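Nallik slow cooker – section 4, first use

1. Wash pot and lid in warm soapy water. Not the base.
2. Fill pot to the lower line, LOW, 19 minutes, then tip it out. Slight smell is normal.
3. Dry everything. Pot back in base, handles left and right.

Note – do this before any food goes in, stews included.

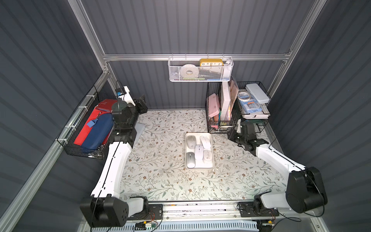 Mahnaz Mirzaei wrote in to say her beans stayed hard on LOW, and that boiling them hard for ten minutes in a pan first sorted it. We'd do the same, kidney beans especialy.

4. Add food, liquid last. Never over the top line.
5. Lid on, choose HIGH or LOW. Leave the lid alone.

Caution: base gets hot. Dont move it while its on – unplug, wait, then lift.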